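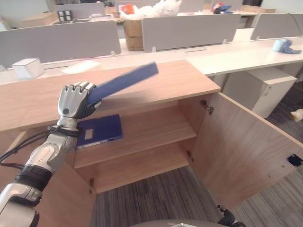

Helena Storrow
Programme Manager, Irnham Shared Services

Review of the Grukus filing service: progress report to the Undville Fund
Jan 15, 2024

Purpose of this report

The Undville Fund awarded Irnham Shared Services a grant to review Grukus, a filing and retrieval service for ordinary offices, supplied by Baudry under a monthly hire agreement. The agreement covers the robots, their software, remote support and planned maintenance. This report sets out progress since October, when the review began, and asks the Fund to agree one change to the work plan.

Work completed

Baudry has delivered 2 robots, as ordered. Each was installed in a working office with its existing desks, partitions and carpet left in place. Our brief to the supplier was that no furniture should be bought or altered for the review, and this condition has been kept.

The work plan calls for 1000 recorded handling tasks by the end of the review. At the date of this report 581 have been recorded. A task is counted when the robot has been asked to take a named folder from a cupboard, or to put one back, and a member of our staff has written down the result. Practice runs carried out by Baudry's engineers are not included.

The tasks recorded to date have been confined to low cupboards with hinged doors. The jointed fingers hold a standard folder securely by its lower end, and we have had few drops once a grip has been made. Taking a folder from a shelf where it lies flat is slower than we had expected from the supplier's literature. The hand must first get its fingers over an edge, and if the folder has been pushed to the back of the shelf the robot will often make several attempts before it succeeds or asks for help.

Doors have given less trouble. The robot opens them fully before reaching inside, and staff have been asked to leave clear floor in front of the cupboards in use. Closing the door afterwards is less dependable and is at present checked by a person.

Matters raised with the supplier

We have put the following points to Baudry in writing.

Label reading. Grukus identifies folders by the label on the front cover. Handwritten labels are misread too often for the service to be relied upon where these are in use. Baudry has advised printed labels and has agreed to state this in its terms of service.

Cables. The strapped cables at the wrist have on occasion brushed against a door edge as the arm was drawn back. No damage has been found. Baudry is to supply a closer-fitting sleeve and will bear the cost.

Response times. Calls to the remote support desk have been answered within the period promised. Requests for an engineer to attend have not always been, and we have asked for a credit against the hire charge.

Staff views

Staff working near the robots were invited to comment. Most found the service quiet and easy to work beside. Several remarked that it was quicker to fetch a single folder themselves, and that the benefit would lie in larger batches of returns at the end of the day. We consider this a fair observation and propose to test it.

Spending

Spending is within the approved budget. The hire charges have been paid to date, and there has been a small saving on staff training, as the supplier's course was shorter than planned. We do not seek additional funds.

Change requested

The work plan divides the remaining tasks evenly between fetching and returning. We ask the Fund's agreement to give the larger share to batch returns, with the overall total unchanged. Baudry has confirmed that this can be done under the present agreement.

Risks

The main risk is delay. Should the new sleeve arrive late, or need to be refitted, one robot may be out of use for a time and the rate of recording would fall. The hire agreement allows for 2 further months at the same charge, and we would call on these before reducing the number of tasks.

Next steps

Subject to the Fund's reply, batch returns will begin once the printed labels have been applied. We will then repeat the flat shelf tasks with the updated grip software and report the results alongside those already held. Our advice on whether Grukus should be offered to other offices will be given in the final report.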